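I have read the offer from Esov three times now, and I still think it is a good machine sold in the wrong way. I want to explain why, because several small shops in our association have received the same offer and some of them will sign it before the end of October.

The product is called Tedport. You receive an arm with a two-fingered gripper, the software, and a contract of service. The work it is offered for is the sorting of small packed goods into compartments. For a shop like mine, which sends replacement parts for sewing machines and overlockers, this is a large part of the day. We have 273 articles that leave the house in small bags. Somebody has to take each bag, look at the label, and put it in the right slot so that the person who packs the orders can find it. It is dull work and it must be done with attention, and these two things do not go well together after lunch.

So I am not an enemy of the idea. I say this at the beginning because when I wrote a shorter version of these thoughts to our members, two of them answered me as if I wanted to forbid electricity.

The price is 1536 euros for each quarter, with a minimum of two years. Included are the arm, the updates, one visit for the installation and what the brochure calls "guided teaching". This last part is the one I find the most interesting and also the one that is described the worst. The brochure gives it four lines. In these four lines it says that the customer shows the arm the task and the arm learns it. It doesn't say who does the showing, how long this person must do it, or who has to do it again when the goods change.

Kristof Verbeke, who sells the Tedport for Esov in our region, was patient with me on the telephone. I asked him how many hours of teaching he would expect for a shop of my size. He said it depends on the packaging. I asked what kind of packaging is difficult. He said soft packaging. I told him that all of my packaging is soft, and he said that in this case we should speak about the extended plan.

I do not blame him for this. A stiff box has the same shape each time you pick it up, and a bag has never the same shape twice. Anyone who has tried to put a crumpled bag in a narrow slot knows that you do a small thing with your fingers at the end, a kind of push and turn, and you don't think about it. An arm with two fingers has to find another way. It can come from above, it can let go a little earlier or a little later, but the bag will decide for itself how it falls.

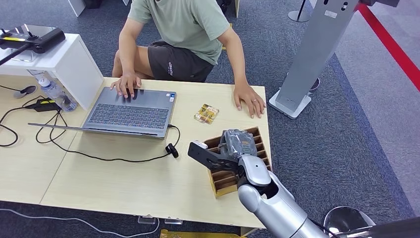 What I miss in the offer is any sentence about the person who sits beside the machine. The brochure speaks of "free hands". It is a nice expression. But in the trial that our member Osaze Ugwu made in his shop with the loaned unit, the hands were not so free. He let the arm do 200 bags over one afternoon, and he had to help with 19 of them. Most were a bag which did not go down completely and stayed standing between two partitions. Once the arm took two bags together.

Is this good or bad? Mr Ugwu thinks it is good, and I respect his opinion, as he has used the machine for longer than I have. He says that a new employee in the first week makes also mistakes, and that the arm did not become tired or want to talk about football. I see it differently. A new employee who has put a bag wrongly will usually notice it, and he will take it out again. The arm in the trial went on to the next bag. This means that someone must stay near enough to see it. Mr Ugwu tried to do his invoices in the meantime and he admits that he did fewer than usual, because he looked up each time the gripper opened.

I believe this is the real price, and it is not in the table of prices. If a person must be within reach, then the shop does not save the hours of this person. It saves a part of their attention, and attention in small pieces is hard to use. You can answer an e-mail. You cannot do a stock count or call a supplier who is already angry with you.

There is a competitor, the Ivulberg from the firm Seidel, and I mention it only for one reason. The arm is slower, and it looks in my opinion less finished. But Seidel rents it by the month, and in the contract there is a full page with the title "What your staff will do". It says that one person should expect to watch the arm during the first weeks and to correct it. It says that new packaging means new teaching, and who pays for it. I read this page and I knew what I would buy. With the Tedport, after three readings and two telephone calls, I know what the arm can do on a good day.

Some people will say that a seller has no duty to talk about the weak points. In a market for kettles I would agree. Everybody knows what a kettle does. But with a machine that learns from its customer, the customer is half of the product. If I teach it badly, it will work badly, and then it will be said that I have taught it badly. For this reason I would like to know before I sign how much teaching is enough, and I would like to see it in writing and with a number.

Now I should be fair and say what I like. The gripper is simple and open, and you can see what it is holding. This is more useful than it sounds, as many machines hide the article at the moment when you most want to look at it. Mr Ugwu did not have to buy special trays. He used an organiser he already had, and the arm was taught to the slots as they were. The stop button is in a sensible place. The manual is translated by a human being, or at least by somebody who has met one.

My wishes to Esov are therefore modest. Make the minimum period six months instead of two years, so that a small shop can find out whether its bags are the right kind of bags. Give the trial results for soft packaging separately from those for boxes. Let the arm stop and ask for help when a bag has not gone down, even if this makes it slower; I would gladly wait. And put the teaching hours in the offer, in the same size of letters as the price.

To the members who have asked me whether they should sign: if you work mostly with boxes, I think you can ask for the loaned unit with a quiet heart. If you work with bags, ask for it too, but use your own bags and your worst slots, and keep it for longer than one afternoon. Write down what you managed to do yourself during these hours. I have requested the unit for our shop for two weeks, and Mr Verbeke has promised me an answer when it comes back from its present customer. I will send my notes to anyone who wants them.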